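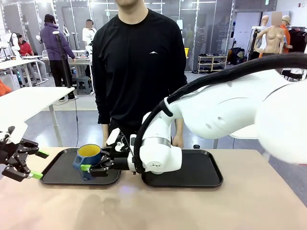
AUTOMATION / SITE NEWS

Clendodo sets new morning check for two-arm cell at Stondon

12 Dec 2022

Clendodo has changed the way it sets up and maintains Brinelus, the two-arm tabletop cell at its Stondon workshop, after a run of missed placements this fall was traced to worn fingertip pads and trays that had drifted out of position.

The cell sorts cups and mugs into two black trays set side by side on a table, with one arm working from each end. It was moved to Stondon from the company's smaller site in Nuttall in September. Clendodo said placements were reliable for the first few weeks and then began to slip, mostly at the left tray.

Technicians first suspected the arm calibration. A full recalibration took most of a day and made little difference. When the grippers were taken off and looked at on the bench, the green pads on the fingertips had worn smooth on one side, and a mug could turn slightly after the fingers closed. The turn was small, but it was enough to bring a handle down on the rim of a tray.

Pads had been changed only when they looked bad. They will now be replaced every 1000 grips, all four at the same time, and the count is kept by the cell's own software. A pad change takes 10 minutes, including a test grip on each hand at low force.

The second fault was simpler. The trays are not fastened down, and people leaning over the table to reset the cups were nudging them. Clendodo decided against bolting the trays in place, as the layout changes too often. A staff member now checks both trays against saved positions before the first run of the day and again after lunch. One person stands at the table and indicates each tray in turn while a second person reads the position off the screen. 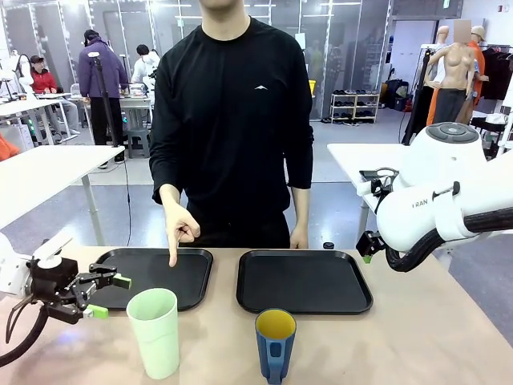

Pointing to the left tray, with a green cup and a blue cup in front of the trays.

Cups are part of the check too. The team uses a tall one and a short one with a handle, which between them cover most of the grip widths the cell needs. Each is picked up and set down in both trays before the shift begins. If a cup tips over or lands on a rim, the run does not start until the cause has been found and written in the log.

The arm cables have also been given a place on the maintenance sheet. They run along the outside of the arms, and the sheath can pull tight at the wrist if it has slid forward. The technician moves each arm by hand through its full reach, watches the slack at the wrist joint, and resets the cable clips if needed. Clips are tightened once a week.

Grip force was lowered as part of the same work. The old setting was 80 percent of the gripper's limit, chosen at Nuttall to make up for pads that were already tired. With fresh pads the cell runs at 42 percent, and Clendodo said it expects the finger joints to last longer as a result. The joint screws are checked for play at every pad change.

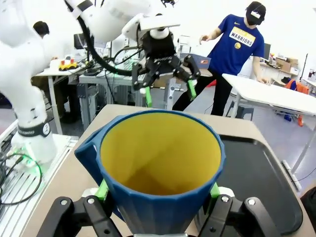 A blue mug in one of the two-finger grippers, with the green pads against its sides.

The full morning check adds nearly half an hour to the start of the day. The workshop has moved its first run back to allow for it, and the afternoon schedule is unchanged.

Clendodo said missed placements at the left tray have been rare under the new routine, though it wants to see several more pad changes before settling on the interval. Glassware and other slippery items remain off the list for Brinelus for now.

The Nuttall site, which keeps a single-arm version of the cell, will take on the same pad schedule in the new year. Its trays sit in a fixed holder and do not need the position check. Spare pads for both sites will be stored at Stondon, and requests should go through the workshop desk.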